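December, evening

Up at six. Dark until nearly eight. I had toast and the end of the plum jam, then sat down with the pile of mail I had been ignoring. Most of it was catalogs. There was a bill from Hagedorn for the storage unit, 643 for the half year, which is more than last time. I paid it. I want to have that unit emptied by spring and I wrote that on the calendar so I will have to look at it.

Heike called at nine to ask if I had found the key to the back cupboard. I had not. She needs it before she goes to Flarcombe. I told her I would go through the desk drawer, and that is how the rest of the day went, more or less.

The drawer took an hour. It held old batteries, a tape measure, receipts from the kitchen job, three glasses cases and a lot of loose paper clips. The receipts went into the folder. The key was inside one of the glasses cases. I called Heike back but got the machine.

After that I went on with small things, having started. Tissue packets end up everywhere in this house – coat pockets, the car, the windowsill, behind the bread box. I have decided they go in a tray and stay there. Pens and such go in desk organizers, pushed into the back corner, out of the way. I can live with a tray, but I can't stand a heap. 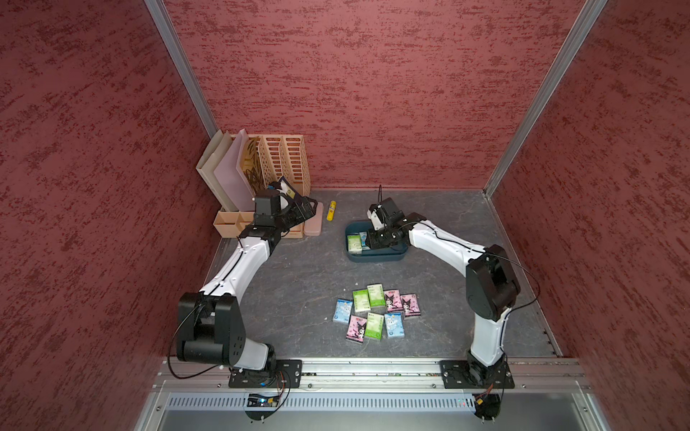 Afternoon

Lunch was late, soup and the rest of the rye bread. Lutz came by at two to return the ladder. He stayed for coffee and talked about his roof. The estimate was 3,896 and he is getting a second one from somebody Todor knows. I told him to wait until the weather turns, but he won't.

He took the box of catalogs out to the recycling on his way, so that was a help. I asked if he wanted the old desk lamp. He said he would think about it, and left without it.

Walked to the post office before it closed. There was a line. I mailed the card to Prys and bought stamps. It was colder coming back and the sidewalk by the school had not been salted. My knee was fine on the way there and not so good on the way home.

Heike rang at five. I told her the key was on the hook by the door. She is coming for it in the morning and wants to borrow the big roasting pan too. I have to get it down from the top shelf.

Supper was eggs and potatoes. I read around 30 pages of the library book and did not take much in. The main character has gone back to the island again and I don't see why.

For tomorrow: roasting pan, call the dentist, change the bed. The hall closet can wait until after the holidays. Tien-fu still has my good scissors and I should ask for them before I start on the wrapping.

Bed at ten. Wind getting up.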